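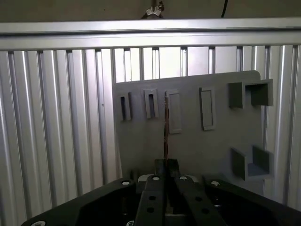

The gripper with its rod, up against the grey practice panel.

How to run a robot demo table at an open day

I've now done three of these, and the first was a bit of a shambles, so I thought I'd write down how we set up the one in June at the Stakden workshop. It's aimed at anyone who has a robot arm that does one job fairly well and has been asked to show it to the public. You don't need much kit beyond what you've already got.

Pick one small job

Ours was putting a thin rod into a slot. That's it! Han-gyeol Ok wanted us to do a whole assembly run, and I can see why, but people at an open day stay for two or three minutes and then wander off to find the tea. One move they can follow from start to finish is plenty. The panel has slots of different sizes in a row and a couple of open boxes at the right, so there's room to change things later in the day when you're sick of the same slot.

Before the doors open

Get there early. I mean properly early, two hours if they'll let you in. Then:

Bolt the panel down and push it hard with your hand. If it moves for you it'll move for the robot.

Check the screws on the gripper. Ours are easy to get at from the top, and I go over them with a hex key even when I'm sure they're fine.

Run the job 20 times without touching anything. If it fails more than once, slow it down and start again. We dropped to 60 per cent of our normal speed and I wish we'd gone there straight away — visitors can't tell and it's much kinder on the nerves.

Put spare rods in a tub within reach. They roll under things.

Mark a line on the floor with tape, further back than you think. Small children lean.

Sort out who does what

You want two people at the table and one resting. Deok-su Kwon looked after the stop button and did nothing else, which sounds dull but he said he quite liked it. I did the talking. Maureen Whitlock swapped in for whichever of us was flagging (me, mostly, by half past two).

What to say

Start the arm first, then talk. If you talk first, they look at you and miss the bit where the fingers line the rod up with the panel. I let it go through once in silence and then asked people which slot they thought was hardest. Most say the narrowest one. Some of the kids had much better reasons than I did.

Have an answer ready for "what does it do if it misses?" because you'll get it all day. Ours backs off, shifts over a touch and has another go. If you can, set up a deliberate miss so you can show it. Stela Bratu wrote us a second program for exactly this, with the start position nudged to one side, and it got more questions than the proper one.

When it goes wrong

It will, so stop the arm, say out loud what you're doing and reset. We had a rod slip just after lunch with a big group watching, and I went a bit pink and carried on. They clapped when it worked the next time! Don't fiddle with the settings in front of people. Load the last version you trust and leave the clever fixes for another day.

Packing up

Copy your logs off before you switch anything off. We did 103 runs and I very nearly lost the lot. Park the arm, take the rod out of the fingers, and peel the floor tape up slowly or you'll be scraping glue until seven.

I'll put our running sheet up once I've typed it out. At the moment it's in pencil on the back of a parking form.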